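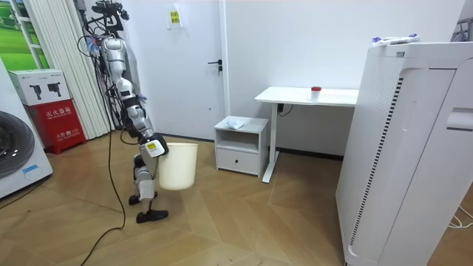

Won a design award for an annual report, now being billed for the trophy. Is this normal?

I laid out an annual report for a client called Sterico (valves, mostly, and a surprising number of photos of valves). In a weak moment I entered it in the Prandonthorpe Print & Report Awards. Entry was $100, which I paid the way one pays for a raffle ticket.

In May I got an email saying we'd won Silver in Corporate Reports, Under 100 Pages. I was delighted for most of a morning. Then I opened the attachment, and it's an order form. Trophy, two certificates, a "digital winner seal" and a listing in the online gallery come to $1,334. If I don't order within six weeks I'm still a winner, apparently, but a quiet one.

The client wants to put out a press release and has asked for the seal. Do I pay? Do I make them pay? And can I say we won if I don't buy anything?

3 answers

Lahcen Badawi

Charging for the trophy is common. Charging for permission to mention it would be less common, so dig out the rules you agreed to when you entered and look for words like "license," "seal" and "winner designation." In most of the ones I've read, you can state the award, category and year in plain text for free, and it's the logo they sell.

Then ask them by email whether the items can be bought separately. I entered a Mansour catalog somewhere similar, got a bundle price that made me sit down, and it went away when I asked for the seal on its own. They sent a second form I suspect had been in the drawer all along.
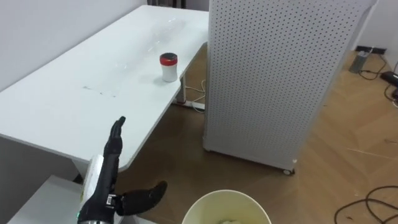

As for who pays, whoever wants it on the wall. If Sterico wants the seal for a press release, that's a marketing cost and it goes on their invoice. Get the yes in writing before you order. I'd also agree on the credit line now – "designed by" and your name, in the first paragraph – or you'll find they won it by themselves.

One more thing to check is how many Silvers there were in your category. If the answer is eight, keep the press release short.

noditz_fan

its a scam they all are. dont pay

Margin Notes

Not a scam if they told you up front, just expensive. I've got one of these trophies and it holds the studio door open very well. Clients do ask about it, so I suppose it earned its keep. I'd skip the second certificate.

Related questions
Who gets credit when the client's in-house team changed the cover?
Can I show an annual report in my portfolio before it's published?
Noditz Sans license for print and PDF
How to write a 100-word entry statement without saying "storytelling"
Client wants the working files after final payment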